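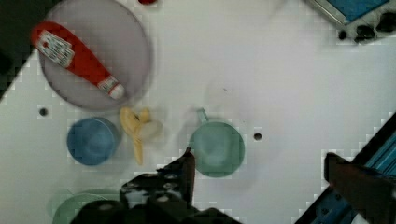

Plate, ketchup bottle, cup and mug on the work table, Ferkmont.

About Ferkmont

Ferkmont develops table-clearing and sorting cells for staff cafeterias and contract kitchens. A cell consists of one arm, one two-finger gripper, a fixed table and the control software, which we call Amoler. The company has 28 employees and is run by Emanuel Sârbu (engineering) and Kwan-ho Chu (operations and training).

Sorting returned tableware is repetitive work. Items arrive in no fixed order, often lying on top of each other, and have to be separated before they reach the dishwasher. Bottles and leftover food go one way, plates and cups another. Amoler plans each pick from the current state of the table and does not require items to be placed in marked positions. Picks are tested with ordinary tableware and toy food, which keeps its shape through repeated handling.

Our longest-running installation is in the kitchen at Wetwood, where the return counter handles nearly 1000 trays per shift. Before the cell was installed, two people stood at the counter for the full shift. The counter now has one operator, who clears exceptions, restocks racks and stops the cell for cleaning. The second position was moved to food preparation. Both changes were agreed with the kitchen staff before the contract was signed, and pay grades were not lowered.

Operators need different skills after a cell is installed. They read fault codes, decide whether an item should be handled manually, and record the cause of each stop. Our training course takes 19 hours and is held at the customer's site during paid time. Course notes and stop records are kept in Kan, a small logging tool that the operators use on a shared terminal. Each July the records are reviewed with the kitchen lead, and changes to the work plan are made from them.
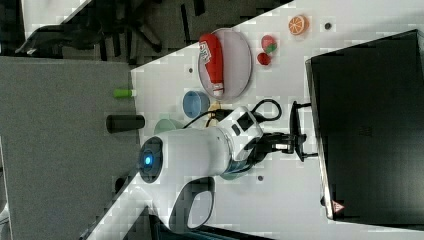

Who decides when the arm should be stopped?
The operator on shift decides. Any trained operator may stop the cell at any time without asking a supervisor, and the reason is entered in Kan afterward.

New software versions are released to customers after 98 consecutive picks without a drop on our own table. Glassware and cutlery are outside the current scope and remain manual tasks.

Site visits are arranged through Kwan-ho Chu. Technical questions go to Emanuel Sârbu.

Page updated 2020-04-22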